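Stained table in wipe-down demos: keep the episodes or throw them out?
Posted in Learning from Demonstration > Data collection
Asked by pendale_bench, March 10, 2021

I'm collecting demonstrations with a hand-held gripper for a small tabletop policy. The tasks are picking up a book, moving it, and wiping the surface. The target is 400 episodes and I have 365 so far.

The table is white and it has brown marks on it. They don't come off with water or with the kitchen spray I tried. The marks show up in every episode I've recorded on this table, and they are darker than I thought when I look at the wrist view. In this view the book is on the left and the worst of the marks are near the top.

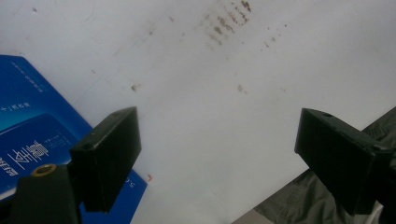

What I need to know
1. Will the policy learn to use the marks as landmarks? I'd like it to work on other tables later.
2. For the wiping task, is it a problem that the marks are still there at the end of the episode? The label says "wipe the table" and the last part of the episode still shows a dirty table.
3. If I cover the table with paper for the rest, do I have to record the first 365 again?

My training code is a fork of Keltden with the image size changed. Nothing else is different. I have one table and one more white board that is a bit smaller.

3 replies, sorted by votes

Seidu Atinga
Taking them in order.

Yes, it can learn the marks. With a single table and a camera on the wrist, the dark streaks are an easy thing to lock onto, more so if the book always starts in the same place relative to them. Check that first. Pull the opening image of each episode and lay them over each other at low opacity. If the book smears out over a wide area you are in decent shape. If it stays in one spot, the marks and the book are tied together and the policy has no reason to tell them apart.

For picking and moving I would keep everything. Real tables have marks. Record the remaining episodes on the other board, and turn the board a quarter turn every few episodes. Move the book each time, and change its angle too. Random crops help a little. Color jitter does not do much for this, as the streaks are still darker than the table after you shift the colors.

Wiping is different. If the mark never goes away, the policy sees a person stop wiping while the surface still looks dirty. It has to guess when to stop, and it usually learns to stop after a certain time or number of strokes. I had this with an older set. The arm made its passes and quit no matter what was on the table. Split those episodes out and give them their own label, something like "wipe pass," and don't use them for anything that is supposed to judge whether a surface is clean. Then record new ones with a mark that does come off. Dry-erase marker on a smooth board works well. Draw it in a new place each time and wipe until it is gone.

On question 3, no, don't record them again. Hold out 12 episodes from the stained table and 12 from the new board and look at the error on each group separately. A big gap will tell you more than any of us can.

nartey_user
Just put paper down. I use white paper from a roll, taped at the corners. It takes a minute and you don't have to think about stains again.

pendale_bench
Paper moved when I dragged the gripper fingers across it, so I would have to tape all the edges. Might be fine for picking but I can't wipe on it.

Preron Tools
Check your exposure as well. A white table fills most of a wrist view and auto exposure will pull it down to gray, then jump when something dark comes in. I lock exposure and white balance at the start of a session and write the values in the session notes. If yours was on auto for the first 365, leave those alone and note it in the metadata so you can filter on it later.

Also look at whether clothing gets into the view. A sleeve or a trouser leg in a corner is one more thing the robot won't have at run time. I crop the bottom 2 percent of the image and stand further back from the table.

pendale_bench
Did the overlay. The book is spread out for the picking episodes but nearly always on the left for the wiping ones. I'll relabel the wiping set the way Seidu said and record the rest on the second board with marker. Exposure was on auto, so that goes in the metadata too.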